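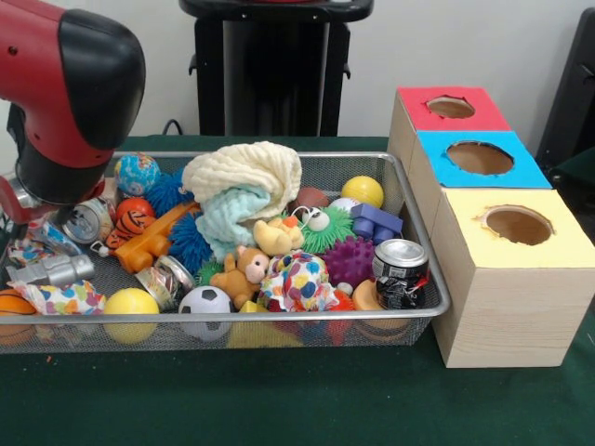
3.2 Mixed storage and the sorting of household items

Most of the homes we visited kept at least one container in which toys, cloths and recycling had ended up together. Parents called it the tray, the dump basket or simply "the pile". Of the 3,556 items logged during the August visits, 454 were recorded in a container of this kind, and 189 of those were neither toys nor parts of toys. Drinks cans and small household cloths made up most of that group.

Dhanial and Butt coded each item twice, first by what it was and then by where the family said it belonged. The two codes often disagreed. Balls were easy to place and caused almost no argument between coders. Plush toys were also simple, except where a blanket had been kept with them as bedding for play. In the Oduvport homes such blankets were nearly always put back with the plush toys. In Huvel they went to the linen cupboard.

Cloths gave the most trouble. A folded towel was read as laundry by both coders, but a crumpled printed cloth could be a duster, a doll's cover or a piece of dressing-up. We therefore kept a separate code for soft items of unclear use, following Lucero's earlier scheme for playrooms. 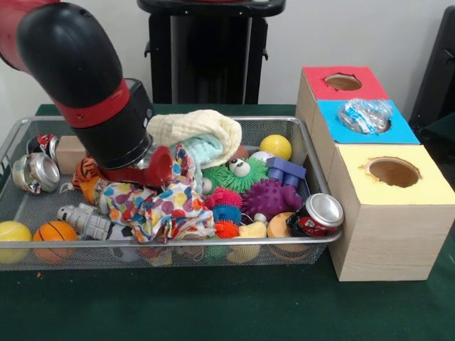
Figure 2. Mixed contents of a mesh basket, with balls, plush toys, cloths and crushed cans.

Depth also mattered. Flat items spread over the top of a shallow basket hid the smaller ones, and families tended to take out the cloths first whatever they were looking for. Crushed cans were left until late in the sort, even when they lay in plain view at the rim. Rind noted the same order in the Kollard homes, where recycling was collected from the kitchen and the basket was kept in another room. Items made of several materials are treated separately in Section 3.3.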